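4.2 开放日现场任务的设置与执行

第二阶段的演示数据来自Vikent实验室九月的开放日。与4.1节所述的封闭采集不同，开放日期间场地对外开放，参观者可在隔离线外观看操作，也可在讲解人员陪同下试用手持夹爪。本节说明任务的选取、现场流程以及由此产生的数据差异，定量结果见4.3节。

任务选取由本文作者与合作单位Zalewska共同商定。候选任务有杯具归位、毛巾折叠、线缆收纳和绳扣式文件袋的开合。前两项在已有工作中较为常见，策略训练的成功率已接近饱和，对本文关心的问题帮助有限。线缆收纳需要较长的操作时间，参观者往往在任务中途离开，讲解也难以与动作同步。文件袋开合的单次时长适中，动作阶段清楚，同时包含薄片状物体和细线两类可变形对象，因此被定为开放日的主要任务。

文件袋为牛皮纸材质，封口采用绳扣结构，即两个圆形纸扣与一段细绳。开袋时需先找到绳的自由端，再沿缠绕的反方向逐圈松开；封袋时需将绳拉至适当的张力后缠绕。张力过小时绳圈会从纸扣下滑出，张力过大时纸扣边缘容易翘起，袋面也会随之弯曲。上述两种情况在预实验中均有出现，我们没有将其剔除，而是作为单独的类别标注。

开放日共安排2个工位，均由Kekdale提供台面和照明。每个工位配一名操作员和一名记录员，操作员负责完成任务，记录员负责启动和停止采集、填写任务编号，并在出现异常时作标记。讲解人员不参与采集，只在隔离线一侧回答提问。为避免参观者的走动影响操作，隔离线与台面之间留有一条通道，通道内除工作人员外不得停留。

现场流程按以下顺序进行。操作员到位后，记录员宣读任务编号，夹爪完成一次开合自检，随后开始采集。一次演示以文件袋恢复到规定状态为结束标志。若绳在操作过程中打结，操作员可尝试解开，尝试失败则由记录员终止并标记为失败。终止后的演示仍然保留，但不计入训练集。每完成一组演示，工位暂停，由讲解人员向参观者回放其中一段，并说明夹爪位姿与图像之间的对应关系。

回放环节原本只为讲解而设，后来对数据质量也有帮助。参观者多次问到绳在画面中为何时隐时现，我们据此检查了已采集的序列，发现在大角度侧视时，纸扣的投影接近一条窄椭圆，绳与纸面的对比度也明显下降。标注规范随后增加了一项，要求在绳不可见的区间内单独标出遮挡的起止时刻。由于该项是中途加入的，早先采集的序列由同一组标注人员重新处理。

开放日结束后，第二阶段共得到3,908条演示，其中1,493条为封袋任务，其余为开袋任务。我们从中随机抽取500条作为测试集，抽取时以组为单位，同一组内的演示不会同时出现在训练集和测试集中。参观者试用夹爪时产生的记录不在上述统计之内，这部分记录的动作节奏差异很大，且没有统一的结束标志，仅用于检查采集软件的稳定性。

数据的坐标标定沿用第一阶段的方法，每组演示开始前进行一次。与封闭采集相比，开放日的环境光变化更大，靠近入口的工位尤其明显。我们没有对曝光作额外校正，只在预处理时统一了白平衡。消融实验表明，这一处理对开袋任务的影响很小，对封袋任务略有影响，原因可能在于封袋时需要判断绳的走向，而绳的亮度与受光的纸面接近。

图4给出了绳扣任务的两幅腕部视角图像，均可见戴黑色手套的手与白色细绳。
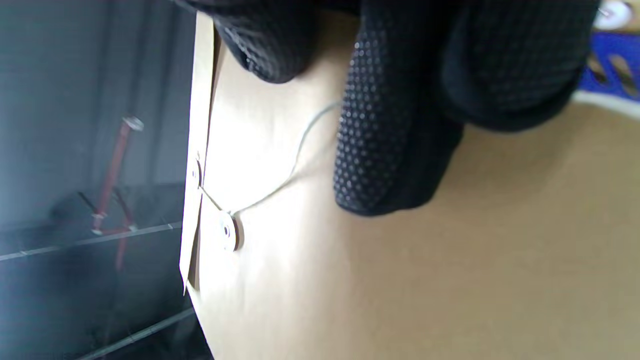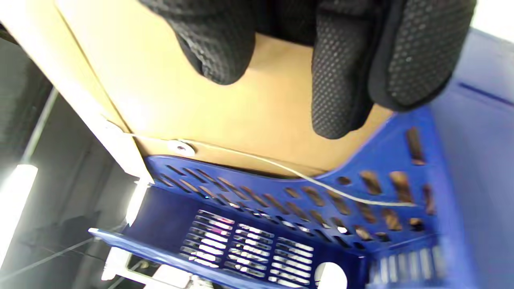
图4 绳扣任务的腕部视角图像。上：纸袋上的两个圆形纸扣与细绳；下：细绳垂过蓝色镂空塑料筐的边沿。

在动作分段上，我们将开袋任务划分为接近、取绳、松绕和掀盖四个阶段，将封袋任务划分为压盖、引绳、缠绕和释放四个阶段。阶段边界由两名标注人员独立给出，差异超过阈值时由第三人裁定。分歧主要集中在取绳与松绕之间，因为操作员经常在取绳的同时已开始松绕，两个动作之间没有停顿。对这类序列，我们以绳第一次离开纸扣边缘的时刻作为边界。

开放日采集还带来一个事先估计不足的问题。操作员在有人观看时倾向于放慢动作，在讲解过程中尤其如此，松绕阶段的平均时长因此高于封闭采集。若将两个阶段的数据直接合并，策略会在松绕阶段出现不必要的停顿。我们尝试了两种处理方式：一是按阶段对轨迹作时间归一化，二是在输入中加入采集场次的标识。前者在开袋任务上效果较好，但会削弱封袋时对张力的控制；后者对两类任务的影响较为均衡，因此后文的实验均采用后者。

此外，Flanby夹爪的指端垫片在连续使用后摩擦力下降，取绳失败的次数随之增加。现场的做法是每两组演示检查一次垫片，磨损明显时更换，更换时间记入日志。4.3节在比较不同工位的成功率时，将垫片更换作为一个控制变量。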